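Notes from the open day at the Prirden animal health laboratory, July

I went to Prirden because our herd association has been sending blood samples there since spring and none of us had seen where they went. The lab tests cattle, sheep, goats and pigs for the district veterinary service. It opens to the public once a year, and farmers get the morning slot, starting at 8:30. Families come after lunch.

There is one gate and one way in. A man with a clipboard asked each of us whether we had been on a farm with sick animals in the past week, and then asked again in different words. Everyone walked through a tray of disinfectant. Two people who had come straight from milking in their work boots were given rubber overshoes and a plastic bag for the boots. One of them grumbled about it, but he put them on.

## Sample reception

We started at the hatch where samples arrive. Milagros Ojeda runs reception and took our group through it. Each box is opened on a steel table behind glass, and the form inside is checked against the tubes before anything else is done. If the numbers on the form and the tubes don't match, the box goes on a shelf and somebody calls the farm or the vet.

She said bad paperwork slows them down more than the testing does. The mistakes she sees most are:

- ear tag numbers copied with two digits swapped
- tubes labeled in ballpoint, which rubs off in the cold box
- no phone number, or the number of an office that closes at noon
- blood left in a hot truck over lunch

Our own association has done the second and the fourth. I wrote both down to bring up at the next meeting. She recommends a pencil or a proper freezer marker, and asks that tubes be kept upright in a rack. Rolling around in the bottom of a cooler can spoil a blood sample.

Someone asked if a farmer can drop off samples without going through a vet. For routine herd checks, yes, with the green form. For anything that looks like a notifiable disease, no. You call the district vet, keep the animals where they are and wait. She was firm about that and came back to it twice.

## The testing rooms

Visitors don't go into the testing rooms. We stood in a corridor with long windows and listened to Hye-jin Yoon, a veterinarian who moved over to lab work after years in mixed practice. She still talks like someone used to standing in a barn, and she was the best speaker of the morning.

She explained the difference between testing for antibodies and testing for the virus itself. An antibody test tells you the animal has met the disease at some point, or in some cases has been vaccinated. A virus test tells you whether it is carrying the thing now. For foot-and-mouth they want both, along with a history of where the animal has been. A single positive on a screening test is always repeated before anyone acts on it.

During last year's scare in the valley the lab handled 1217 samples in the first 26 days. All of the suspect animals were cleared in the end. What the farmers remember is the movement ban, and there was some heat in the questions. A sheep man from the Yoo side of the river said he had lost his autumn sale over it and that no test had ever been taken on his place. Yoon didn't argue. She said the lab doesn't draw the lines on the map, but that slow results keep bans in place longer, and that they had been short of people on the weekend shift. Since then they have trained more staff to run the first screen.

She also passed around a set of laminated photos of mouth and foot lesions at different ages, from a fresh blister to one that had nearly healed. I found these more useful than anything else I saw. By the fourth day a blister can look like a scrape from rough feed, and I can see how it would be missed. We asked if the association could have a set. She said to write to the office.

## The vaccine store

The cold store is at the back, past the loading dock. Doses for the whole district pass through it. Each refrigerator has its own temperature logger and there is a generator outside that gets tested every month. We could look in from the doorway for a minute or so at a time, in groups of six.

The vaccine itself isn't kept long. It comes in, gets booked, and goes out to the crush-pens with the field teams, who return the empty bottles and any opened ones for disposal. An opened bottle can't be saved for the next farm. A team is expected to do 400 head on a good day with a working crush and enough hands to push the cattle up. With a poor crush it may be less than half that. The field man who told us this asked that owners fix their gates before the team comes, and I think he was looking at our group.

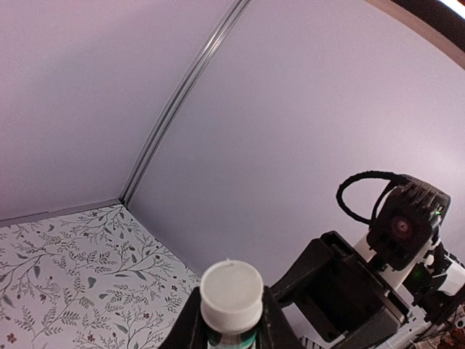 ## The yard and the stands

Outside there were stands under a long awning. Eltus had ear tags and readers. Their new reader stores a full list and sends it to a phone, and it read tags through a muddy rail without trouble when I tried it. The price was on a card and was more than I would pay alone, though three or four of us might share one.

Ullix had mobile handling equipment — a trailer crush and a set of panels that two people can put up. The latch on the head gate was stiff. The salesman said it loosens with use. I would want to see an older one before believing that.

The district service had a table with movement permits and the new map of control areas. The rules for moving slaughter animals have changed a little. You now need the permit before loading, and it is good for 3 days. The same permit no longer covers animals going to a show or a sale, so those need their own. The woman at the table had plenty of copies and I took a stack.

Lunch was beef stew and bread from the school kitchen, paid for by the stands. The line was long and the coffee ran out early.

## Getting there, and what to bring

The lab is on the east road, past the grain depot, and the sign is easy to miss coming from the south. Parking is in the field across from the gate. Livestock trailers aren't allowed in, even clean ones, so leave yours at home or at the depot. Wear shoes that can go through disinfectant. Dogs have to stay in the vehicle.

The farmers' part took a little over three hours including the stands. I would skip the opening speech and get straight in line at reception, as the groups there are small and the wait grows after 9:30.

I have the permit forms, two copies of the sampling guide and the map. They are in the association office, in the tray by the door. If you want the lesion photos, wait until I hear back from Prirden.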